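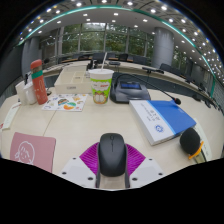 Black mouse, conference table.

From: Innes Pringle
To: desk-users list
Date: Friday, February 24, 2023
Subject: Re: Pointer lag after Waltell update

Wilma Menzies wrote:
> Since the Waltell update the pointer drags behind on my
> second screen. Polling is set to 1,000 in Codedard. Angus
> sees the same at 900 but not lower. Is it the driver or
> the desktop?

The driver, as far as I can tell. Build 381 queues every motion event and hands each one to the desktop separately. The previous build merged them once per screen refresh. At high polling rates the queue fills faster than it drains, and the older events are drawn late.

You can check this in the log. Set the level to 3, move the pointer in circles for a minute and search for "queue depth". I got more than 3,000 on the slower screen.

Two ways round it:

Set merge=1 in the input section and restart the session – logging out is enough.

Or go back to the previous build and hold the package.

Ruaridh has a patch that restores the merging by default. It still needs testing with tablets, so please reply on the list if you have one.

Innes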